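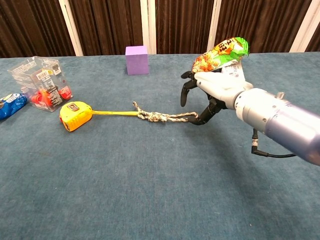
A hard tabletop sends a foam cube or a tape measure to the floor several times a day, and a carpeted one mostly keeps it where it was put, according to Aisling Ó Briain.

Orcombe adds blue-teal to the Jako range of carpeted table covers

September 6, 2018 – Orcombe has added a blue-teal color to Jako, its range of carpet covers for sorting and packing tables. The new color can be ordered now in all four sizes. Deliveries start in October.

Jako covers are intended for tables where goods of different shapes and weights are laid out together before they are sorted, checked or boxed. Typical loads include bagged snacks, clear plastic boxes, lengths of rope, foam blocks and hand tools. The photograph with this release has several of these on blue-teal carpet, among them a yellow tape measure with its blade drawn out to a knotted multicolored rope, and a purple foam cube standing near the far edge.

The cover is a single piece of low-pile carpet, 6 mm thick, bonded to a non-slip backing. The pile is short enough for a tape blade to lie level across it and dense enough to hold a light block upright. Rope ends stay where they are placed. Clear packaging with printed labels or barcode stickers can be slid over the surface without scuffing the print.

Blue-teal was requested by customers who handle a lot of yellow, green and red packaging. "The gray was fine for cartons, but clear boxes disappeared on it," Ó Briain said. "We tried several blues. This one gave a clean outline around the box and around the label."

Color samples were compared at the Jasińska packing room, where gray covers had been in use. The layout of the tables was left unchanged during the comparison. Staff there also asked for a firmer front edge, and this has been carried over to the gray version.

Specifications
Length, largest size: 1500 mm
Thickness: 6 mm
Colors: gray, blue-teal
Edge: bound on all sides, firm front edge
Fixing: hook strips on the underside, supplied with the cover
Cleaning: vacuum, or damp cloth with mild soap

Covers can be cut to fit on site with a utility knife. Cut edges should be sealed with the binding tape supplied – one roll is enough for the largest size. The warranty is five years on the backing and does not cover cut edges left unsealed.

Jako covers are sold directly by Orcombe and through Ekier. Color swatches are available from both on request.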